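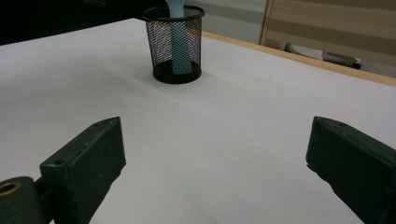
Figure 3. Black wire-mesh pen cup on a white tabletop, with a light blue object standing in it.

4.2 What people keep within reach

I went into this part of the study expecting to write about paper. I'd spent most of August reading diary entries from office workers in Ledesma, and paper was all they complained about! But once I sorted the 2217 entries by what people reached for without getting up, the small stuff won by a mile – pens, scissors, rulers, a spare key, that one highlighter everybody borrows. Containers like the one in Figure 3 came up again and again, usually in passing, the way you'd mention a light switch.

Raluca Gavrilă and I coded the entries separately and then compared notes over a very long lunch. We disagreed most on what counts as "put away." She wanted anything in a cup or tray to count. I held out for drawers, and I still think I was right, but her version matched how the workers themselves talked, so we went with hers (the drawer-only numbers are in Appendix B).

The Ponport office was the odd one out. People there don't have assigned desks, and they carry their things around in pouches, so the question about reach got some pretty puzzled answers. One person wrote, "My desk is wherever Petrică Dumitrescu isn't." I left Ponport in the main count but took it out of the comparison in 4.3.

I should also say that the diaries ran for only 10 working days at each site. That's short, and a couple of people told us they tidied up on day one just for us. We didn't correct for that, and I'd love to see somebody run it for a whole season.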